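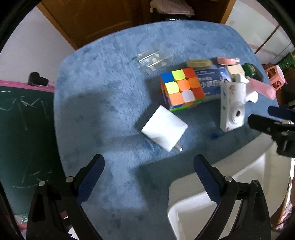 What takes up the time in a slow over of club cricket?

Most of it goes between deliveries, and the largest single share goes at the change of ends. The bowler's run-up matters less than we expected at the start of the project.

Over Rates in Second Eleven Cricket at Trivelthorpe
Final project report, Sports Science module

1. Background

League matches at Trivelthorpe have a required finishing time for the first innings. A side that has not bowled its overs by then is fined overs in its own innings. The rule has been in place for several seasons and is disliked, mainly by sides with fast bowlers, and it is commonly said in the clubhouse that the rule favours spin. We could find no measurements either way for cricket at this level. Professional over rates are well recorded, but professional matches have drinks carriers, ball boys, sight screens that move when asked and an official keeping the clock.

The project set out to measure where time goes during an over, and to see whether the type of bowler accounts for the difference between a quick over and a slow one.

2. Method

We timed 81 complete overs from the boundary, using the Ostadik scoring app with its lap function switched on. An over was counted as complete if both observers had a start and an end time for it and there was no injury, drinks break or lost ball. Overs with a wicket were kept but marked.

Time was divided into 5 categories:

Delivery: from the start of the run-up to the ball being dead.
Return: from dead ball to the bowler having the ball at the end of the run.
Field change: any time after the return when the bowler waited for a fielder to move.
Batter: any time when the bowler was ready and the striker was not.
Change of ends: from the call of over to the start of the next run-up.

Two observers sat at right angles to each other, one near the sight screen and one level with the pitch. Where their times disagreed by more than 2 seconds the ball was thrown out of the category analysis and kept only in the over total. This happened mostly with the Return category, as it is hard to judge from square of the wicket when a bowler has turned round.

Bowlers were recorded as fast, medium or slow by agreement between the observers. In total 19 bowlers were seen. We did not ask them about their own bowling, and two of them would probably object to the group we put them in.

3. Pilot

A pilot was carried out in the indoor nets with a Caruso bowling machine set to feed at a fixed interval. Its purpose was to check how consistently the two observers pressed the lap button. Agreement was good for the start of a delivery and poorer for the end of it. In the nets the ball is dead when it hits the side netting, and on a field it is dead when the umpire thinks so, and we had not written down which umpire signal or movement we would go by. The definition was changed to "the ball is in the hands of the keeper or bowler, or has crossed the rope". All match data use the second definition. No pilot data are included in the results.

4. Results

Change of ends was the largest category for all three types of bowler. Return came second for fast and medium bowlers. For slow bowlers, Field change came second, and in some overs it was larger than the time spent on all six deliveries together.

Slow bowlers did complete their overs more quickly, but by a smaller margin than the usual clubhouse opinion suggests. The saving in Return was partly used up by Field change. With a left-handed and a right-handed batter in together, nearly all of the saving disappeared, as the field had to cross over after every single.

Batter time was small in most overs. It was high in the over after a wicket, which is expected, and also in the last few overs of an innings — gloves were changed more often and there were more conversations in the middle of the pitch.
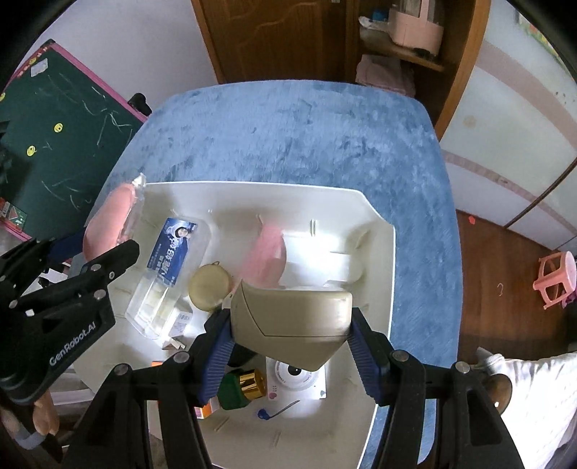
One reader of our draft, a league umpire, objected that the change of ends was being treated as the fielding side's fault, when batters are often still talking at the wrong end as the bowler stands waiting. The point is fair. Our Change of ends category does not separate the two sides, and our Batter category only begins once the next over's field is set. We went back to the written notes to see if the split could be recovered, but they were not detailed enough. A sixth category would be needed.

5. Discussion

The results suggest that the rule does not favour spin as strongly as is claimed. They also suggest that a captain who wants to save time should look first at where the fielders stand at the end of the over. Sides that used the same fielder at mid-off from one end and fine leg from the other lost time in every pair of overs. One visiting side avoided this by keeping most of its fielders on their own side of the ground, and its changes of ends were the shortest we recorded. We cannot say whether the field was weaker as a result.

The Flurnberg index, which was suggested to us as a way of comparing over rates between matches, corrects for boundaries and wickets. We calculated it for all overs and the order of the three bowling types did not change. It has been left out of the results because it adds no information at this sample size.

6. Limitations

All overs were timed at one ground. Trivelthorpe has a short boundary on the pavilion side and a hedge behind it, so Return times for balls hit in that direction are not typical. The fast group was the smallest of the three. Bowlers could see that they were being timed, and at least one captain mentioned it to his side during play.

7. Further work

The same method should be repeated on a larger ground, with the Change of ends category split as described in section 4. The lap file from Ostadik gives times to the nearest second, and a finer setting would allow the observer disagreement to be studied properly. The timing sheets and category definitions are held with the module office.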